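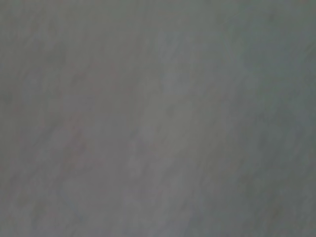
Gray surface at close range, with faint diagonal streaks and a paler band through the middle.

Home Facilities Guides Forms Contact
Search guides Enter keyword Go

Caring for Gray Surfaces in Shared Rooms

This guide applies to gray tabletops, counters, shelves and painted walls in the study rooms and kitchens of the Okau building. It sets out how to inspect a surface that looks streaky or uneven, how to clean it, and when to report it. It replaces the cleaning section of Guide 77.

Before you begin

Confirm what the surface is made of. Stone, paint, fabric and coated board can look very much alike at close range, and a product that is safe on one may damage another. The material of each fitted surface is listed on the room sheet inside the supply cupboard door. If the room sheet is missing, use the plain water method only and ask Modupe Garba in Facilities for a replacement sheet.

You will need:
- two clean microfiber cloths, light in color
- a bowl holding 300 milliliters of lukewarm water
- mild dish soap without bleach or citrus
- a flashlight

Inspecting the surface

1. Clear the surface completely. Place loose items on a cart or chair.
2. Turn off the overhead light and hold the flashlight low, so that the beam runs along the surface.
3. Look from one side, then from the other. Residue from a previous wipe often shows as parallel streaks and changes in brightness with the angle of view. Veining and printed pattern keep their place and color.
4. Check for color. A pink or reddish tinge on gray may belong to the finish, or it may come from juice, marker or a dyed cloth. Press a damp white cloth on the spot for one minute. If color transfers to the cloth, treat it as a stain.
5. Run a fingertip lightly over any pale area. Note whether it feels tacky, rough or the same as the surface beside it.

Cleaning: plain water method

Dampen one cloth and wring it out until it no longer drips. Wipe in straight, overlapping passes from the far edge toward you. Dry at once with the second cloth, following the same direction. Let the surface stand for ten minutes before judging the result; gray finishes tend to look darker while they hold moisture.

Cleaning: soap method

Use this method on sealed stone and coated board. Do not use it on fabric panels or matte paint.

Add two drops of soap to the bowl. Wipe as above, then rinse the cloth thoroughly and go over the surface again with clean water. Most streaking reported to this office is dried soap, and a second rinse is usually sufficient. Dry with a fresh cloth.

Do not use scouring pads, vinegar, glass cleaner or melamine sponges on any gray surface in the building. Matte finishes polish easily, and a shiny patch cannot be reversed by cleaning.

Stains that remain

Repeat the suitable method once. If the mark is still present, stop and submit a surface report to Uchenna Usman. Give the room number, the material shown on the room sheet, the products already used and the position of the mark measured from the nearest corner. Reports received before noon on Friday are reviewed the same day.

Deep cleaning and resealing are carried out by Facilities staff only. Stone counters in the kitchens are resealed each November, and those rooms are closed overnight while the sealer cures.

Questions about this guide may be sent to Trilok Maurya, Building Standards.

Related guides
Removing Marker from Whiteboards
Washing and Storing Microfiber Cloths
Supply Cupboards: What Each Should Hold
Touching Up Matte Wall Paint
How to Submit a Surface Report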